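Evaluación del paquete de puesta a punto Cenach para célula simulada de manipulación

El presente informe recoge la valoración del paquete Cenach, versión de agosto, como herramienta para configurar y mantener una célula virtual con brazo Franka Emika. La evaluación se realizó en el laboratorio Bera, bajo la dirección técnica de Povilas Adomaitis, con la tarea de extraer un pañuelo de su caja.

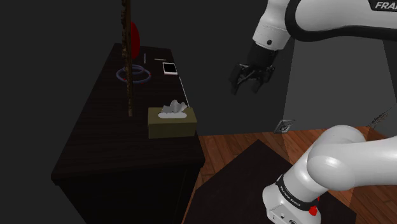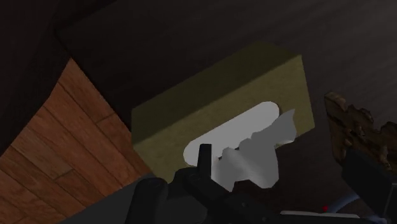
Vistas de la célula simulada con la caja de pañuelos y la pinza.

La instalación se completó en 40 minutos en un equipo sin configuración previa. El asistente solicita la posición de la base del brazo, el modelo de pinza y la altura de la superficie de trabajo, y genera un único archivo de célula. Se agradece que dicho archivo sea legible y pueda corregirse a mano; en el paquete Suvwood, empleado hasta ahora, cualquier cambio obligaba a repetir el asistente completo.

La calibración de las cámaras virtuales es el apartado mejor resuelto. El operador fija seis puntos de referencia y el programa avisa cuando la vista de la muñeca y la vista general no concuerdan. El ajuste de los dedos exige mayor atención: con los valores de fábrica, la fuerza de cierre resulta excesiva para un material tan fino como el pañuelo, y el rozamiento debe reducirse en la ficha del objeto – no en la de la pinza, como indica el manual.

Se ejecutaron 144 ciclos con la configuración corregida. La célula se detuvo en 6 de ellos, siempre por un error de contacto entre el dedo y el borde de la abertura. El registro de fallos identifica la articulación afectada y conserva los últimos 60 segundos de movimiento, lo que facilita la reparación del archivo sin reiniciar la serie.

En el lado negativo, la documentación en español está incompleta y el módulo de mantenimiento Fawzy se ofrece con licencia aparte. Tampoco existe copia de seguridad automática del archivo de célula; conviene guardarla manualmente antes de cada cambio de pinza.

Se recomienda su adquisición para laboratorios que modifiquen la célula con frecuencia. Para instalaciones de configuración fija, la mejora respecto a Suvwood no justifica por ahora el cambio.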